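From: Jean Dunbar
To: bench-practice list
Subject: Re: Layout for the tray and threaded parts

Stepan Chornovol wrote:
> We are still losing parts off the back of the table on our copy of
> the set. The long piece with threads at both ends is the worst, it
> rolls as soon as you let go of it. Where do you keep the tray, and
> do you put the small bottle piece in it between rounds or leave it
> out? Also, did you print the parts in white or gray? Danylo wants
> to order filament this week.

Stepan,

White for everything. We had one spool of gray from Tonen and used it up on test pieces. Tell Danylo that 1,000 grams was enough for our first set, with a bit left on the spool.

The tray stays out on the table and we leave it empty between rounds. I tried keeping the small bottle piece in it for a while, but it kept knocking against the posts in the corners and the neck got scuffed. Now it lies on its side to the left, neck toward the tray. The long piece goes on the other side, lying flat, with the nozzle end pointing right. If yours rolls, check that the rectangular section in the middle is resting on one of its flat sides. Ours was sanded a little round on one edge and did the same thing until Petro reprinted it.

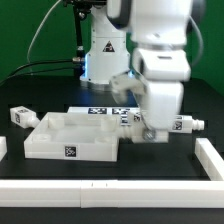
Tray and threaded parts on the table, rail along the front.

The rail in front is two lengths put end to end. I would get that in place before you set out anything else. For the back of the table, a strip of scrap board 700 mm long did the job for us, held down with double-sided tape.

Put the square markers on last, after the parts are washed and dry. The ones we stuck on early lifted at the corners. Ours are on the front wall of the tray and on the sides of the parts, so they are not in the way when you pick something up by the ends.

I still have the drawing for the ribbed end if you want to check your threads against it. Ustyna has the newer copy, version 21, and she can send it to the list.

Jean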